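Courses > Library Technology > Handout 4: Adhesives and Paper Grain

Reading time: 3 min

Grain direction governs how a text block opens. Paper expands across the grain as it takes up moisture, so grain should run parallel to the spine. Cross-grain blocks cockle at the gutter and strain the glue line.

Hot-melt adhesive is applied in one pass and sets fast, but it stiffens with age. PVA stays flexible — at the cost of a longer press time. For repairs, brush PVA thinly, working from the center toward head and tail.

Covers tend to fail first at the corners and along the spine edges.

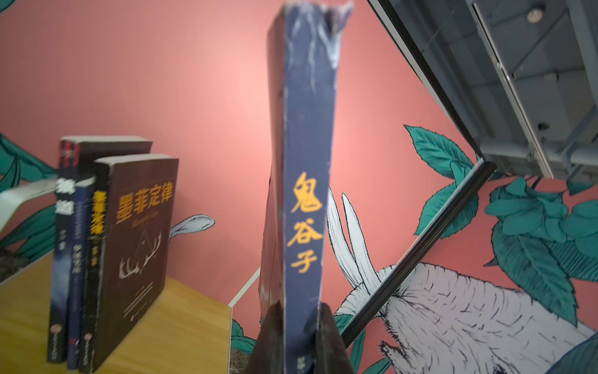

Janaka Patwary asked whether wheat paste could replace PVA on coated stock. It bonds poorly there; keep it for uncoated paper.

Shares: 11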